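Shelf order in the shoe care bay

I spent part of July sorting out how the footwear care goods are laid out, and these are my notes on it, mainly so that I can find them again. The subject is narrow. Anyone after the piece on stockroom racking should look under Ulton in the index.

The layout had drifted over a long period. Polish had been put wherever a gap allowed, so the same product could sit in two bays at once, and the reorder sheet (kept in Dromulus, which takes one location per line) was wrong in both. Cillian Costello had already marked up a plan for the bay. I followed it apart from the brushes, which he wanted hung and I wanted flat.

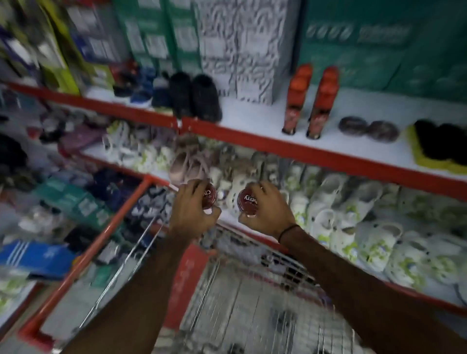
Tins are awkward stock. They are low and round, they slide on a smooth shelf, and from standing height the side of the tin tells you nothing. The lid is the only useful label. Cherry is printed across a shiny red top in white letters, and it can be read from above a trolley at arm's length, provided the tin is the right way up. I therefore keep all tins lid up and on a shelf below chest height. Stacking is allowed in the stockroom only. A stack on the shop floor hides every lid except the top one, and shoppers take from the middle.

The working rule is that polish goes by form first and by maker second. Tins sit together, liquids sit together next to them, and boxed goods go to the end of the run, where they act as a stop. Spray cans stay on another shelf on account of their height. The Valtska guide I used to work from sorts by maker first, and that suits a specialist shop with 200 lines or more. For a single shelf it leaves tall and short items alternating, and the short ones get lost.

Tins go in blocks of 2 by 2. A block that size can be squared up with both hands in one movement, and a missing tin shows at once. Paisan sells a plastic tray meant for this, but it raises the tins and takes up width I would sooner give to stock.

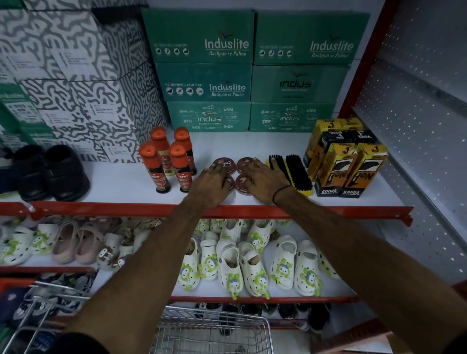
Should brushes be kept with the polish or with the laces?

With the polish. A person buying a tin may well need something to put it on with, and laces are usually bought alone. Lay the brush flat beside the tins and leave enough room to lift it out without disturbing them.

The full reset took 20 minutes, excluding the reorder sheet. I have still to correct the Dromulus locations for the insoles, and the laces are untouched.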